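## About Fluswood

Fluswood is an architecture practice based in Tonbridge. Ataahua Trevaskis opened the office with one other designer, and there are now 15 of us. We work mostly on libraries, small theaters and town halls – new buildings as well as repairs to old ones.

Our largest project so far is the Druvanano concert hall, which seats 1484.

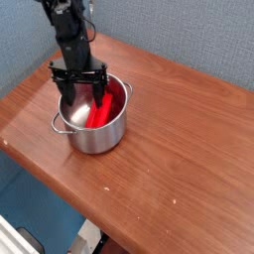

The smaller Subramaniam recital room next door seats 208 and opened the following November. Drawings for both can be viewed at our office by appointment.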